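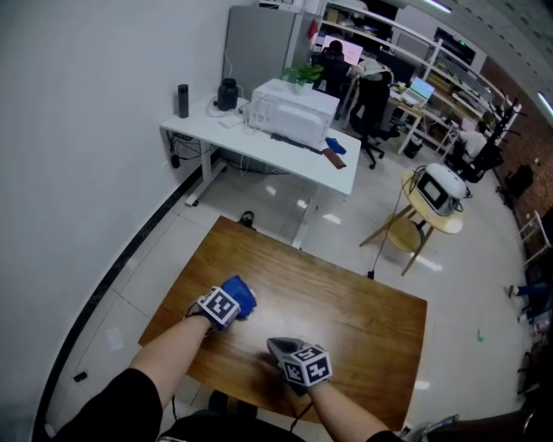 Re: [celda-teleop] Los cubos de muñeca pierden seguimiento

Jul 11, 2019

Hola a todos:

Contesto debajo de lo citado.

> En el puesto Ladon llevamos dos semanas con saltos en la pose de la
> mano derecha. La izquierda va bien. Hemos vuelto a calibrar la cámara
> de cabeza y el error de reproyección sale normal. ¿Alguien ha tenido
> que cambiar los cubos? ¿Cada cuánto revisáis las correas? El
> procedimiento de Sekik no dice nada de eso.

Nos pasó lo mismo en el puesto Zolum y no era la cámara. La correa de la muñeca derecha había cedido y el cubo giraba unos grados respecto al guante cada vez que el operador cerraba la mano. El detector seguía viendo los marcadores, así que en el registro no aparecía ninguna pérdida, solo una pose que no correspondía. En una sesión de 821 tomas tuvimos que descartar 112.

Lo que hacemos ahora al empezar el turno:

1. Operador sentado, los dos antebrazos sobre la mesa, mangas por detrás del cubo. La tela que monta sobre una cara tapa el borde del marcador y la detección parpadea.
2. Puño cerrado con la izquierda y derecha apoyada y quieta. Se graban 22 segundos y se cambia de mano.
3. Se mira la orientación de la mano que está quieta. Si deriva, se aprieta la correa y se repite.
4. Si después de apretar sigue igual, se cambia la correa entera. No merece la pena poner cinta.

Los guantes pueden ser de distinto color, nosotros usamos azul en la izquierda y gris en la derecha y al detector le da igual. Lo que no se puede hacer es intercambiar los cubos, porque los identificadores van asignados a cada mano en la configuración. Si los cambiáis, hay que tocar también el fichero.

Sobre los cubos: los impresos en papel brillante dan reflejos con las tiras de luz del techo. Pasamos a papel mate y se notó bastante. Cuando una esquina se levanta, se sustituye la cara completa y se vuelve a medir el lado con calibre. Las correas nos duran aproximadamente 41 turnos, aunque depende de quién las apriete.

Otra cosa que conviene mirar es el cable que cuelga por debajo de la mesa. Si el operador lo engancha con el pie, tira del conector y se pierden imágenes. Lo vamos a sujetar con bridas a la pata. Para el puesto Ng, que se monta en septiembre, ya lo he pedido así.

Si podéis, mandad un registro corto con la prueba del punto 2 y lo comparo con los nuestros.

Un saludo

3 comentarios · Compartido 2 veces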